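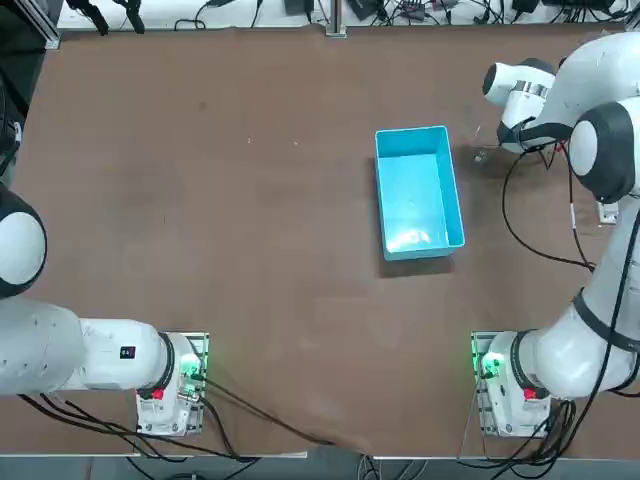 Motham Documentation Group
Technical writer, station equipment

4.2 Setting the platform display for a change of track

1. Sign in to the Nakeo console and open Station, then Displays.
2. Select the platform. Platforms 16 and up are listed on page 2.
3. Enter the train number and the new track. Press Hold.
4. Check that the preview shows the new track on both lines, then press Release.

Note: Displays refresh every 25 seconds — do not press Release twice.

Caution: Code 107 means the display has lost its link to the signal feed. Switch it to Manual and make voice announcements until the code clears.
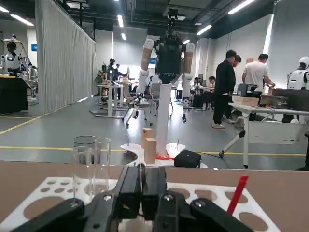

Fig. 4-2. Clear glass cylinders in a white rack.

5. Record the change in the station log and sign out.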